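Kumulon Folding Drying Rack, 36 inch

Home > Laundry > Drying Racks > Kumulon

In stock. Usually ships in 2 days.

The Kumulon is a rack for people who own sweaters with opinions about the dryer. It opens to 36 inches wide, folds flat, and fits in the gap beside the fridge where you currently keep paper bags.

Miyuki Sakamoto drew the first version after her old rack folded itself up overnight with a full load on it. Hers has a locking bar. You push it down until it clicks, and then the rack stays a rack until morning.

It holds over 20 pounds of washing, spread out. Hang it all on one side and it will lean, as would you.
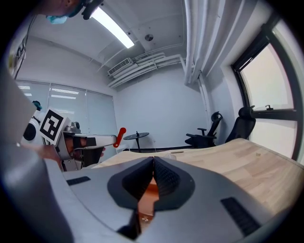
Can I leave it out on the balcony?
For an afternoon, sure. The coating handles sun and the odd shower, but a whole winter outside will rust the hinges, and the warranty is firm on that point.

Choose from white or a dark green we call Pirar. The white shows lint. The green shows everything else.

Replacement feet and locking bars are sold separately. If you have the older Atard model, order the Atard feet - the Kumulon ones will go on but they won't come off again.

Assembly: none. Unfold, click, hang.

Customer rating: 4 stars from 1,714 reviews

"Bought one for socks. Now there are two and I can't get to the window." - Sadao Kaneko

Goes well with: Kalniņš clothespins, mesh sweater shelf, wall hook

Add to cart
Returns and shipping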